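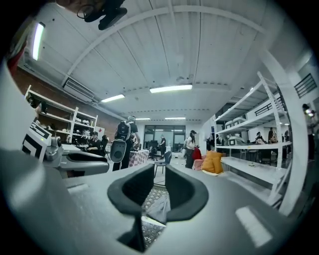
The regular October meeting of the Brarell Community Hall Association opened at 7 p.m. with a quorum present. The minutes of the previous meeting were approved as circulated. The first item was the floor covering for the Zustau Room, held over from the last meeting. Members favored matting with a diamond-grid pattern, of the kind lying under the gray fabric, over the plain sheet product quoted by Jokent. A motion to request a written quotation for patterned matting was carried, with two members opposed.

Home | Meetings | Minutes | Hall Rental | Contact
Print this page | E-mail this page

Financial report. The operating account stood at $2,860 at the end of the reporting period. Payment of the Pascual invoice for gutter cleaning was authorized. The report was accepted.

Rental rates. It was moved and seconded that the deposit for evening rentals be set at $200, effective with new bookings only. Discussion followed on whether repeat renters should pay a lower amount. The motion was carried without amendment.

Parking. A letter was received from a neighboring property regarding vehicles left in the shared lane. The secretary was directed to reply and to add a notice to the rental agreement.

Questions from members.

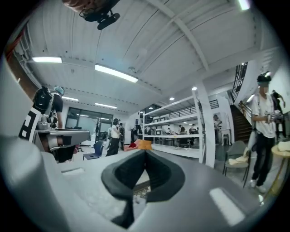 When must a renter cancel to receive the full deposit back?

The full deposit is returned when written notice reaches the office at least 11 days before the booking. Later cancellations are reviewed by the board.

Other business. The revised key policy was tabled until the next meeting. There being no further business, the meeting was adjourned at 8:40 p.m.

Contact the Association | Copyright Brarell Community Hall Association | Back to top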